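Keep the Paper Bill

By Maximiliano Sepúlveda
Jan 22, 2025

The water company that serves our town, Drodlow, sent a letter before the holidays saying that paper bills would now cost extra. Customers who want one in the mail will pay a fee each month. Everyone else will be moved to email and an online account. The letter called this a simple change. I think it is a bad one, and I think the town council should ask the company to drop it.

I should say that I pay most of my own bills online and have for years. I don't miss stamps. My objection has to do with what a bill is for. A bill tells you what you owe, when it is due, and how the company arrived at the number. When it arrives on paper, all of that is in front of you when you open the envelope. When it arrives by email, you get a message saying that a bill exists. To see it you need to log in, find the right page and open a file.

Last July our own bill was far higher than usual. The meter reading had been entered as 2,542 when the dial in the yard said 1,637. I caught it because my wife had left the paper bill on the kitchen counter and I read it while I waited for the coffee. If that bill had been an email I would have let autopay handle it, and I would have found out in the fall, if I found out at all. Getting the money back took two phone calls and a copy of the bill.

My neighbor on Biswas Street doesn't own a computer. She has a phone that makes calls. Under the new plan she will pay more for water than I do, for the same water through the same main. She is 14 years into living on a fixed income, and she has never been late. The company says she can use the terminal at its office, but the office is out past the Stadetti plant and the bus doesn't go there anymore.

People who favor the change point to the cost of printing and mailing. Fine. It is a real cost, and it was always part of the rate. The rate isn't going down for those of us who switch. Nothing in the letter mentions a discount. What the company saves on my envelope it will keep, and what it spends on my neighbor's it will charge to her.

They also bring up trees. I would take that more seriously if the same company didn't put a glossy flyer in my mailbox every season asking me to buy pipe insurance.

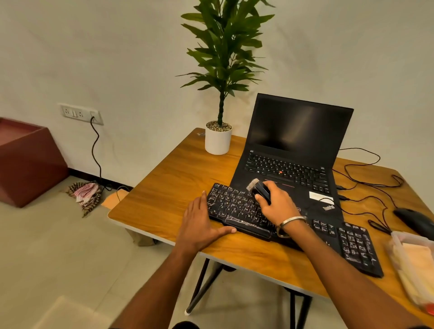
There is also the matter of records. I keep bills in a folder for seven years, which is longer than I need to. The online account keeps them for two. After that you have to request them, and the request form asks for the account number printed on the bill. When the gas company switched its system over to something called Itus, customers lost their old statements altogether and were told they should have downloaded them. Maybe so. Most people don't download a bill they have already paid.

I am not asking for anything to be taken away from people who like email. Let them have it. Let the paper bill stay free for anyone who checks a box or calls to ask for it. Other towns in the county do this, and their rates are close to ours.

The company needs council approval for any new fee, and the comment period lasts 40 days from the date of the letter. You can write to the clerk or drop a note in the slot at town hall. Put your address on it so they know you are a customer. A few lines will do.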